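Subject: Re: [bench-parts] Stud with the hex collar, which end is up?
Date: June 3, 2018

Dirceu Araújo wrote:
> Mine from Grundamari has two threaded ends.
> Long one up or down? The Pravden sheet is silent.

Long end up, hex below it, short end down. I have fitted 7 and regretted 3. 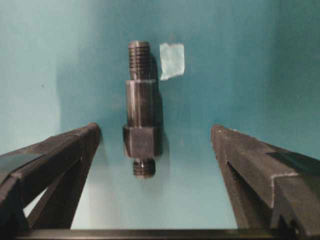 Stud, long thread up.

Small pale bits are another matter. I lay a plain cloth over the bench and still spend my evenings hunting for them.

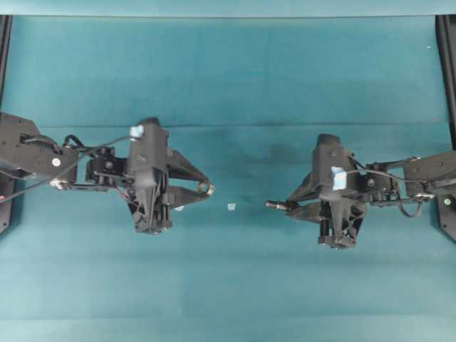 Dirceu says a tray with a lip would end the hunting, and that Vokeck sells one. I own two. They are full of screws.

As for rollers, the grooves run lengthwise, so brush them that way.
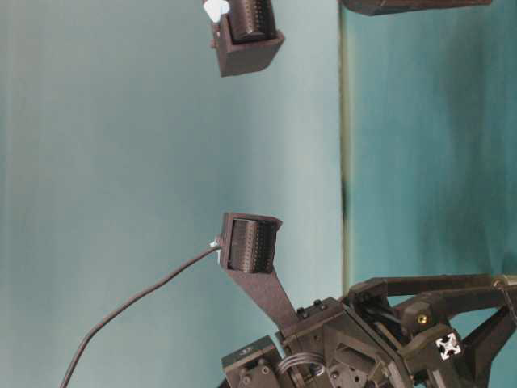 Ridged rollers, upper and lower.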